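Laundry Day at the Open Day

I have now driven to an open day in order to watch somebody else's laundry get done, and I have opinions about it.

The company is called Kidia, and the open day was on 2018-02-10, in rooms made up to look like an apartment where a person might live if that person owned a lot of extension cords. There was coffee. There was a sign-in sheet. Margaux Guérin, who runs the demonstrations, handed me a leaflet which told me the average household will hang up 2,019 items of clothing before the children leave home. I don't know where that number comes from and neither did she, though she was nice about it.

The job on show was hangers. Two arms, a heap of clothes, a rack. Pick up a hanger, get a garment onto it, put it on the rail, go back for the next one. My mother did this while talking on the phone and watching a pot, and I don't remember anyone signing in to see it.

I got a spot near the front while the arms were busy with the heap, one gripper on the edge of something white and the other holding a purple hanger.
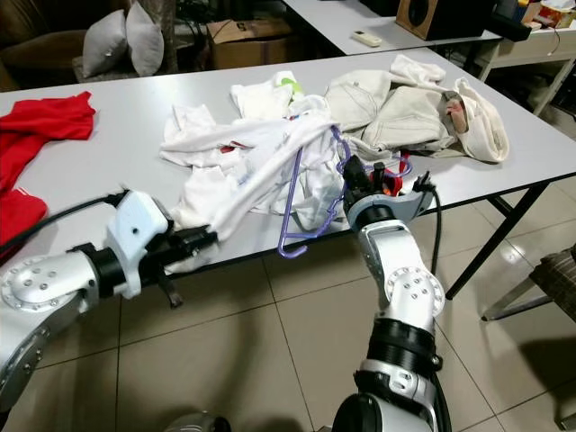

Why start with hanging clothes up, when folding them seems like the chore people hate more?

Margaux's answer was that a hanger is a stiff thing with a known shape, so at least half of the problem holds still. The shirt is the other half, and a shirt has a different shape every time you let go of it. Folding is two halves of that second kind.

I thought this was a good answer and I was a little annoyed by it, because I had come prepared to be unimpressed. I had a whole paragraph ready about how we can land things on other planets and still can't get a sleeve right side out. You may imagine that paragraph here.

What bothered me was the crowd, me included. We stood there with our paper cups and we rooted for it. A man behind me whispered "come on, come on" at a blouse. When did you last root for a person hanging up a blouse? There are hotel basements where people do this all day at a speed that would make Kidia's engineers weep, and they don't get a leaflet.

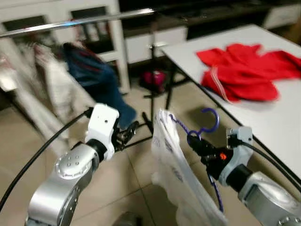

The leaflet, to go back to it, promises that the next version will manage 100 garments on a single setup, with no one stepping in to help. It also mentions a rival outfit, Tandell, in the tone people use for an ex-husband. Tandell says 300. I asked Margaux whether anyone had seen Tandell do 300 and she offered me more coffee.

I'm not against any of it. My friend Lucienne Rolland has bad shoulders and can't lift her arms over her head without planning for it, and she would take one of these tomorrow, slow or not. She doesn't care if a shirt takes almost as long as breakfast. She has the time. What she hasn't got is the shoulder. If the people writing the leaflets spent an afternoon with Lucienne they'd quit printing numbers and print a picture of her closet.

But the leaflet isn't written for Lucienne. It's written for people who own hotels, and they already have someone in the basement. That part didn't come up during the questions, and I didn't bring it up either, which I've been kicking myself over ever since. I asked about socks. (You don't hang socks, I was told.)

There's another open day in September. I signed the sheet for it on my way out, then went home to a basket that had been sitting on my bed since the morning, and moved it to the chair.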